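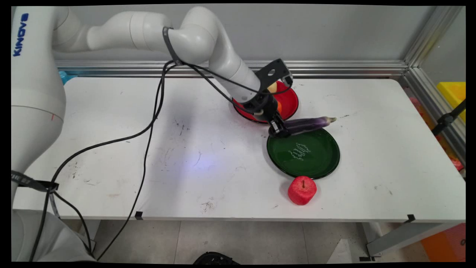

Tabletop Sorting Cell, Build Gallery

Posted July 20, 2021 by Calum Laing
Shared workshop, Primwood

This page covers the table cell we have been putting together at the Primwood shop. The arm is a Kinova and was bought complete. The table, rail, clips, cable routing, camera bracket and all of the software on top are our work. Niall Paterson did the framing, Perihan Uysal wrote the grasp planner, and I did the wiring and most of the rewiring.

The test task is play food and dishes. The planner gets a target item and a target dish and has to make the transfer without touching anything else. Long items are the hard case. A ball-shaped item can be gripped from nearly any angle. An eggplant gripped at one end puts its weight well outside the fingers, and it will rotate if the grip force is set low. Perihan handles this with a separate force table for long shapes, stored under the project name Osberg along with the rest of the config.

Frame: aluminum extrusion along the back of the table, with a vertical post at the corner. Niall cut the rail to 1320 mm. The first piece was 2 mm over and would not seat, so it went back on the saw.

Cabling: two black cables leave the arm near the elbow and loop down over the tabletop. The loops are left long on purpose. An earlier layout had them tied close to the links, and the joint ran out of slack at full reach. A strap holds things in place near the elbow.

Camera bracket: black, mounted on top of the wrist assembly. This is revision three. The first two flexed enough to spoil the calibration. 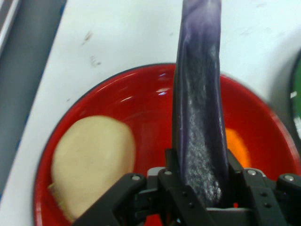

Wrist view over the red dish, eggplant upright in the jaws.

The wrist view is what the planner uses for the last part of the approach. Two problems remain with it. Glossy dishes throw a bright reflection off the inside wall, and the segmentation step sometimes reads that patch as an item. Also, the fingers take up the bottom of the image, so anything low in the dish gets partly covered. We mask the fingers out and accept the loss.

Log totals so far: 3081 grasp attempts recorded, 153 of them flagged for review by hand. Most of the flagged ones are long items. Chun-yin Kwan is going through them and has asked that people stop renaming the log folders.

Still open: a matte insert for the dishes, a proper cable guide at the front edge of the table, and a second force table for soft items. Niall has the cable guide drawn and plans to cut it in August.

Questions about the bracket drawings go to Niall. Config files are on the shop server under osberg/table.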